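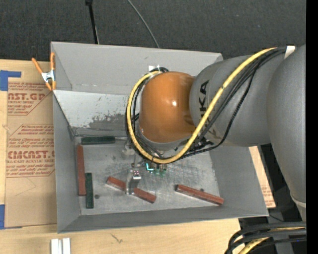 Cable dress on the bin cell, and how we look after it. I'm Lenka Koubek, I keep the cell running at Sarkum, and I have been given 30 minutes including questions. The subject is narrow: the lines that run outside the arm between the last big link and the tool, and the checks we do on them. On ours the yellow cable comes off the upper side of the arm, crosses the grey link on the diagonal, passes under the orange wrist housing and loops back up its left side. The thin black cables follow nearly the same route. Note the one black strand hanging in a wider curve than the rest — I will come back to that strand, as it is the kind of thing the weekly check is for.

Why the loop exists. The wrist turns and the cable has to have length to give. Too little and the load goes into the connector. Too much and the slack finds the bin wall, or the part, or the finger. We set the loop with the wrist at each end of the range the program uses, which is smaller than the range the arm can do. Say this twice. People set it at the home position and then wonder about the connector.

Fixing points. One where the bundle meets the arm, one at the top of the loop. Between the two the cables are free to slide against each other. Kostia, our first version of the cell, had four ties in that stretch and the bundle behaved like a stick. Do not pull ties tight. You should be able to turn the bundle inside the tie with two fingers.

Strays. A strand outside the bundle gets put back by opening the tie above it, feeding the slack up, and closing the tie again. Do not add a tie lower down to catch it. If it comes out again within the week, the strand is longer than its neighbours and wants re-routing from the fitting end.

Weekly check, Tuesday, before the first run. Arm in hold, drives off, key out.
Run a gloved hand along the yellow cable from the upper fixing to the end of the loop. Feel for flats.
Look at the inside of the lower bend. Polish is acceptable. Whitening is not.
Check the air fittings by the tool for seating. Push, then pull.
Jog the wrist slowly through the program range in T1 and watch the loop, not the tool.
Write it in the log even when there is nothing to write.

Bin position. It belongs in a talk on cables because a bin that has moved changes where the wrist has to go. The bin sits on the table and a spring clamp goes on the upper left edge. The clamp is quick to check and quick to knock. After any knock, re-teach the two corner points before running. Limit for us is 7 mm at either corner; past that the approach angles change enough that the loop setting has to be looked at again.

Bin wear. The sloping panel at the back has lost paint, with a darker patch towards the robot side. We log the outline of that patch in pencil on a sheet kept with the cell. If the outline grows, the back row approach is too shallow. Szczepańska's group use a painted target panel for the same purpose and replace it each October. Mention if asked, otherwise skip.

Replacement. We change the outer lines at 84 days of running, whatever they look like. Before that we waited for faults and got them in the middle of shifts. Job takes one person a morning. Label both ends before anything is undone. Photograph the route from two sides. Fit the new bundle loosely, jog, then close the ties.

Pluvix log sheet — hand out now, not at the start, or they will read it while I talk. Column three is loop clearance at the lowest point, measured to the nearest part of the tool. Most sites leave it blank.

Questions. Likely one: why not a dress pack with a spring return. Answer: weight on the wrist, and the cost for a cell this size. Have the tie and the worn cable section in my bag to pass round.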